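Zurnside shops look for new source of brown paper as Jutetti drops small orders

Small businesses in Zurnside will have to buy their brown paper somewhere else after February, when Jutetti stops filling small orders from its warehouse on the east side of town.

The paper supplier told customers in a letter last week that it will keep its bulk business but will no longer cut, pack or deliver single rolls. The new minimum order will be 3,000 pounds, more than most shops in town use in several years.

The change affects 177 accounts, according to the letter. They include florists, picture framers, a butcher, two moving companies, upholstery shops and the art rooms at the middle school and the high school.

Jutetti has sold paper in Zurnside since it took over the old feed warehouse by the rail spur. It buys large parent rolls from mills out of state and cuts them down to the widths customers ask for. The cutting machine is near the end of its service life, the company said, and parts for it have become hard to get. A replacement would cost more than the small-order business brings in.

The warehouse will stay open for bulk customers. The company said the workers who now run the cutting room will be offered jobs in shipping.

At Huỳnh Framing on Mill Street, brown paper goes on the back of every frame that leaves the shop, where it keeps out dust and insects. The shop also covers its worktables with it and changes the covering when it gets stained with glue. The owners said they go through a roll every few weeks and have never kept more than a month's supply on hand, as the building has no dry storage.

The shop has priced paper from two online sellers. The rolls themselves cost close to what Jutetti charges, but shipping on a wide roll came to nearly as much as the paper. Narrow rolls ship for less, but they leave a seam on larger frames.

Plavusard, a print and packing store near the bus station, is looking at a different answer. The store has offered to place joint orders with a distributor in the next county and hold the rolls in its back room for other businesses to pick up. It would charge $2 a roll for handling. The store would need firm commitments before the first order, and so far it has asked interested businesses to sign a sheet at the counter.

The joint order would cover three widths — 24, 36 and 48 inches — in one medium weight. Businesses that use heavier paper, such as the movers and some of the upholstery shops, would still be on their own. One moving company has already switched to reusable blankets for most furniture and said it does not plan to sign up.

The schools have more time. The district buys its art supplies once a year, and both art rooms have enough paper to reach the summer break. Recycled brown paper is already on the district's general supply list at a higher price, and a spokeswoman said the art rooms can order from that list in the fall if no local source is found.

Brown wrapping paper, usually sold as kraft paper, is made from wood pulp that is left unbleached. It is strong for its weight and cheap compared with white paper, and many shops use it for jobs that have little to do with wrapping. Painters lay it over floors. Dressmakers draw patterns on it. Restaurants spread it over tables, and hobby groups do the same before messy projects. 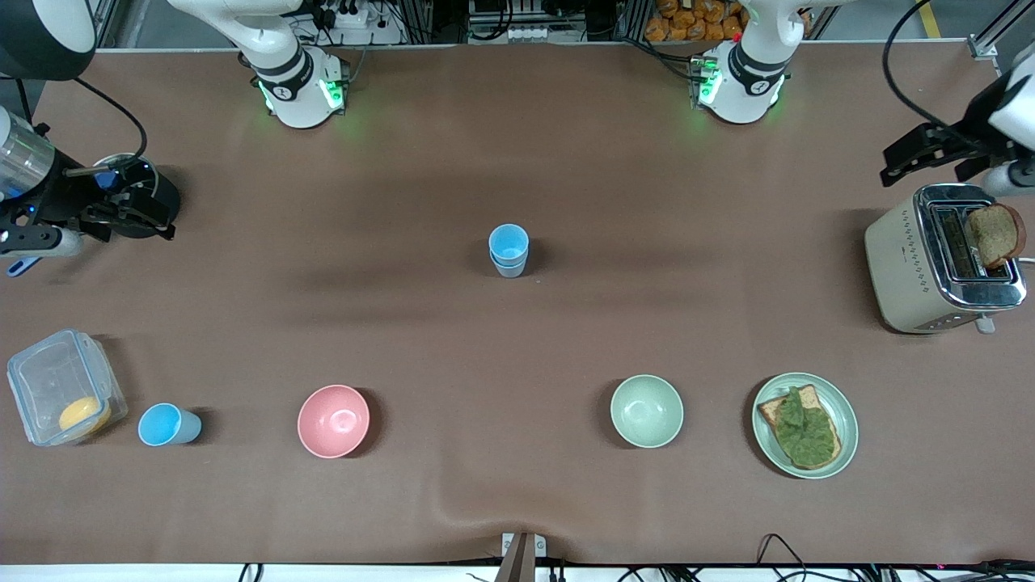

A long brown tabletop with a smooth, paper-like surface.

Those who use it as a table covering have the widest choice of substitutes. Butcher paper, which comes in white as well as brown, is sold by the roll at restaurant supply stores and lies flat in the same way. Canvas drop cloths cost more at first and can be washed. Some craft teachers use the blank ends of newsprint rolls, though that paper tears more easily and lets wet paint through.

Framers and florists have less room to change. Huỳnh Framing tried a coated paper last year and went back to plain kraft when the tape would not hold. A florist on Depot Road said customers ask for the brown wrap and that colored tissue costs more per bouquet.

Jutetti still has 347 cut rolls in the warehouse and will sell them at the regular price until they are gone. Each account may buy up to four. Most of what is left is in the 36-inch width, and the company said it will not cut more of the other sizes once those run out. Orders already placed will be filled.

Rolls can be picked up at the loading dock from 8 a.m. to 3 p.m. on weekdays. The last delivery run to shops downtown will be made in the first week of February. Customers with a credit on their account can use it toward the remaining stock or ask the office for a refund by mail.

Plavusard will keep its sign-up sheet at the counter through the end of the month. Businesses may also sign up by phone, and the store asks callers to have their usual width and the number of rolls they use in a season ready. It has not set a date for the first joint order.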